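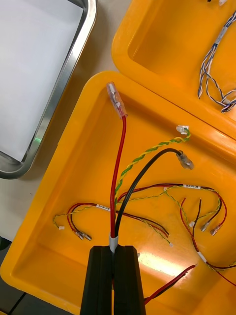

Picking up the floppy stuff: a chat with Lamisi Atinga

I'd been pestering Lamisi for ages about her wiring project at Cekora, so when she finally said yes I turned up with far too many questions (and no lunch).

Why wires, I asked her. "They won't stay put!" she said. "A block is the same shape every time you look at it. A harness with a red lead, a black lead and a twisted green and yellow one is a new shape every time it lands in the tray."

Her method is simpler than I expected. The robot doesn't try to work out the whole tangle. It looks for one good place to pinch, and the sleeve where the leads come together is often the best bet. "Grab it there and the connectors fan out above your fingers," she told me. "Grab a lead halfway along and you've got knitting."

She and Ayuba Amegashie ran 738 picks with the orange trays, 360 of them with the old method, which went for whichever wire was highest. The new one dropped or snagged roughly 50 fewer. I said that sounded brilliant and she pulled a face.

"It's good - but glare still gets us," she said. "You get a bright patch on the tray floor and the camera loses the edge of a wire." Ayuba wants to change the lamps. Lamisi wants to leave them as they are and teach the thing to cope, and they've been arguing over it since the start of August.

Next up are the blue and white bundles, which have more ends to catch on each other. I asked when she'd start. "When Ayuba stops moving my lamps," she said, and went off to find him.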